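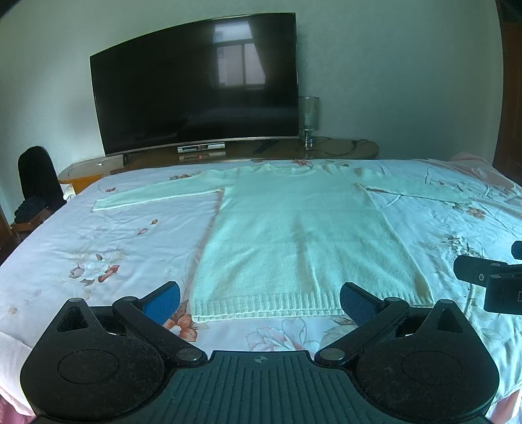
Green sweater, ribbed hem, on floral sheet.

Posted Apr 4, 2025 by Tassanee Tanasarn
Filed under: Construction > Site Systems > Resolved Tickets

Subject: Concrete pour log totals wrong, Elside boatyard expansion

Reported by site office. Lomano shows 766 cubic yards placed on the slab. Batch tickets from the supplier, Kaewkla, add up to 1,000. Trucks are not missing from the gate log. Owner billing is on hold until the totals match.

Checks so far:

1. Re-ran the import from the batch plant file. Same result, no errors in the log.

2. Compared ticket numbers line by line. Every missing ticket belongs to pour area 2, north side of the travel lift runway.

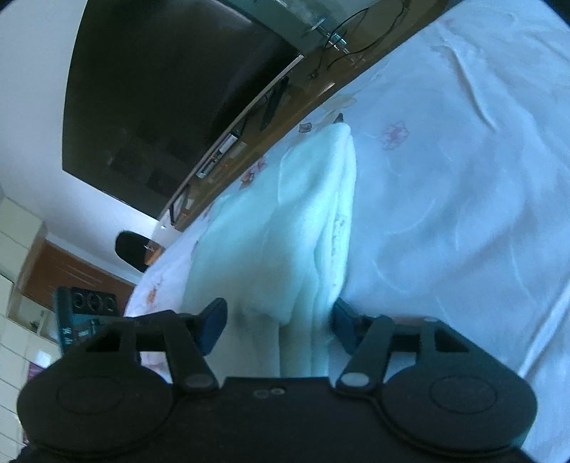 3. Opened the area table. Area 2 was split into 2A and 2B in September when the footing drawings were revised. The old code was closed and the plant kept sending it. Lomano drops rows with a closed code and does not write a warning.

4. Mapped the old code to 2A on the test copy. Total came to 1,000. Superintendent confirmed nothing has been placed in 2B yet.

Applied the same mapping on the live job after the day shift signed off. The nightly export to Likmont ran clean and the billing draft picked up the new quantity.

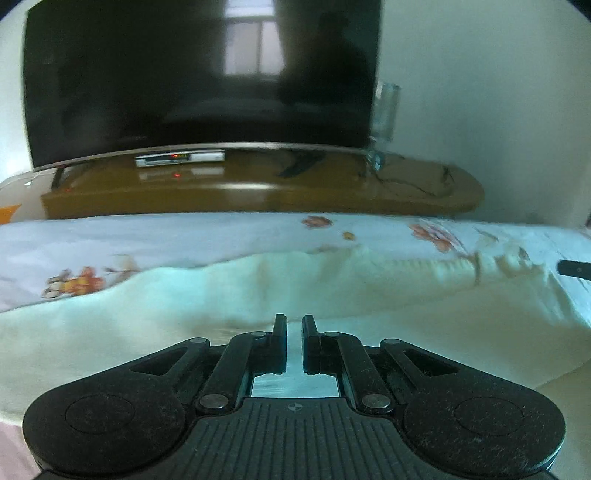
The export is capped at 2,000 rows per run, so older tickets will come across in a second pass. Do not re-import by hand before then or the rows will double. Kaewkla dispatch has been asked to switch to the new codes. Vendor request open for a warning on closed codes.

Status: resolved, monitoring.

We use cookies to remember your settings. Accept | Manage preferences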